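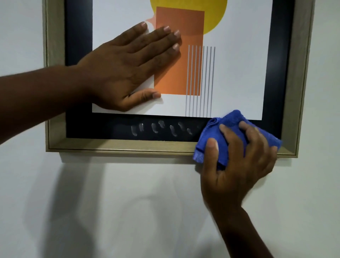
Questions about the care of your framed print

We are a small framing workshop, Okach Frames, and every September we receive the same questions by e-mail. The answers are collected on this page.

How often must I clean the frame?
For most homes a light wipe once in a month is enough. In a kitchen, or near a busy road, you may need to do it more often.

Which cloth is the best?
A clean microfiber cloth. Please do not use kitchen paper, as it can leave fine scratches on acrylic. Wash the cloth without fabric softener - the softener stays in the fibres and makes stripes.

May I spray a cleaner on the picture?
Never directly. The liquid runs down to the bottom rail, goes behind the glazing and reaches the mat. Put a little on the cloth, and wait a moment before you begin. 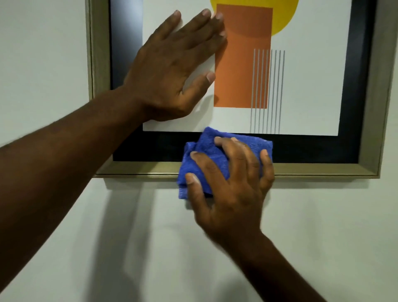 If your frame has acrylic in place of glass, the cleaner must also be free of ammonia and alcohol. Not sure which one you have? Look at the label on the back, or write to us.

Do I need to take the picture down?
For ordinary dust, no. Keep one hand on the front so that the frame stays still, and wipe with the other hand. Press softly, and only where there is glazing. A print without glazing should not be touched at all.

Why do I see finger marks only on the dark part?
A black mat shows every mark on the glass above it, and white paper hides them. Look from the side, with a lamp on, and you will find the rest. Breathe on the mark and polish it with a dry part of the cloth.
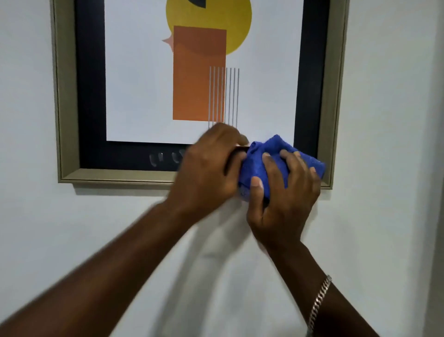
What about the moulding?
Wipe along the length of each rail, with the cloth almost dry. The bottom rail collects the most dust, especially in the small step near the glass. For this step our colleague Dennis Kaijage uses a soft paintbrush.

There is dust inside, under the glass. Can I open the frame?
We ask you not to do it yourself. Bring it to the workshop and Torquil Semple will open, clean and seal it again. It normally takes 5 working days.

Can I hang the print in the bathroom?
We do not advise it. Steam makes the paper wavy, and this cannot always be repaired.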